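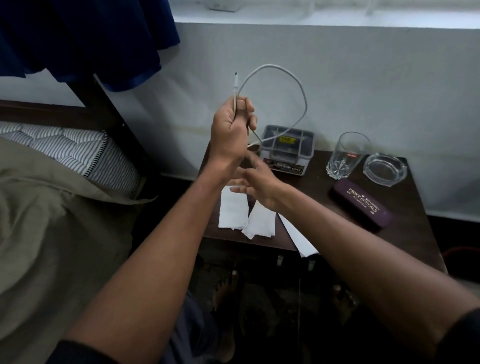

2025-04-20

Bench notes, dye vat and madder trials

Came in for the afternoon to strip the old indigo vat and start the second madder batch. Tomoyo Murakami had left the wool scoured and hanging, so no prep needed on the fibre.

Indigo vat

The vat has been sluggish since January. Surface film thin and grey, liquor underneath more blue than yellow-green. Warmed it to 40 degrees and left it covered for an hour. Added fructose in two small lots and stirred slowly, keeping the paddle under the surface. The colour shifted a bit towards green but never cleared. Test strip came out pale and rubbed off on a damp cloth.

I think the lime is spent and there is too much sediment at the bottom. Decided to let it settle overnight and draw off the top. If the liquor is still cloudy tomorrow I will use it up on the cotton offcuts and build a new one. Melur Wuisan wants to keep some of the old liquor as a starter. I don't see the benefit with a fructose vat but there is room on the shelf for a jar.

Madder

Used the ground root from Sumampouw, the same sack as last time. 500 g root to the pot, soaked from the night before. Alum mordant as usual, no tartar this time, because the last lot went too orange and I want to see if that was the cause.

Brought the pot up slowly. The Rukix hotplate overshoots when set from cold, so I started it low and turned it up by hand. Held under 70 for the whole run. It crept up once while I was at the sink and I pulled it off the heat for a few minutes. Worth remembering if the browns look strong when dry.

First skein out after 30 minutes: salmon, slightly patchy near the ties. Ties were too tight again. Second skein left in to cool with the bath. Looked a good brick red in the pot, but wet wool always looks darker, so no verdict yet.

Water here is hard and Preltby water is soft, which may explain why their sample card is so much pinker than ours. Tomoyo suggested doing a small pot with rainwater for comparison. There is a full butt behind the shed.

Tissue for the sample cards

The printed cards have been picking up colour from the skein next to them in the drawer. From now on each card gets plain white tissue on both sides. Uncoloured, unscented, changed if it shows any stain. Write the batch number on the card itself, in pencil, as the tissue gets swapped.

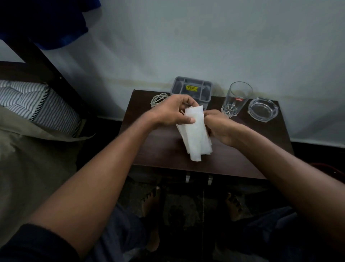 To do

Check vat first thing, before anyone stirs it.
Rinse second madder skein, dry out of the sun, card it.
Retie remaining skeins with loose figure-of-eight ties.
Order lime. Nutiveo were out last week, try again.
Rainwater pot, 2 small skeins, same root and same mordant.
Clean the paddle. There is a blue ring on the handle that comes off on everything.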